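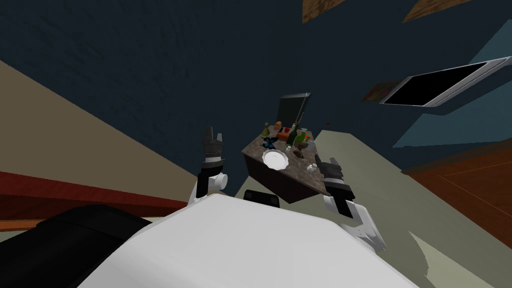 Chapter 5
Setting Up a Two-Arm Cell in Simulation

Before a two-arm robot is allowed to move in a real room, most shops now run it in a simulated one. The simulated cell costs nothing to crash, and a bad joint limit shows up there long before it bends a wrist. It also goes out of date. A cell that matched the machine in November may be wrong by spring if someone has changed the gripper fingers or moved the base and left the model alone. This chapter covers how to build the simulated cell, how to check it against the machine, and how to keep the two in step.

The robot used in all the worked sections is the Zalter, a two-arm machine with a parallel gripper on each wrist. The simulator is Kakberg. Readers with other equipment can follow the same steps, but the menu names and file layouts will differ.

By the end of the chapter you should be able to:

Load a robot model and confirm its joint order and limits
Place the head camera and check its roll, pitch and offset
Set gripper stops and contact settings for small, light objects
Find objects that have been loaded at the wrong height or scale
Write a cell log that another technician can use

5.1 What Belongs to the Cell

In a factory, the cell is usually easy to mark out: the fence, the machine, the fixture and whatever feeds it. In a household task the edges are less clear. If the job is to clear a counter, the cell includes the counter, every object on it, the floor the robot stands on, and any wall or cabinet that an elbow could reach. Glasses and thin-stemmed goblets need more care than boxes, and a plate with a raised edge must be modeled with that edge if the gripper is going to pick it up by the rim.

Every item in the cell has two shapes. The visual shape is what the camera renders. The collision shape is what the physics engine uses. They are stored separately, and they can disagree. A cup may look hollow and still behave as a solid plug, so that a finger lowered into it stops at the rim. Always turn on the collision overlay before you blame the controller.

5.2 The Order of Work

Set up the base first, then the arms, then the camera, then the grippers, and the objects last. Each step depends on the ones before it. A camera aligned to a base that is later moved will have to be aligned again.

Isla Baxter, who ran the simulation bench at Bergmann, kept a log of setup faults over one long project. It held 224 entries. Most of them were frame errors: a part attached to the wrong parent, or a rotation entered in degrees where the file expected radians. Very few were faults in the motion code, although that was where the operators had usually looked first.

Her routine, which we follow in Section 5.3, starts with the arms held still. Read every joint value from the simulator, write it down beside the value from the real controller, and do not go on until each pair agrees. Then move one joint at a time, left arm before right, and note the direction of travel.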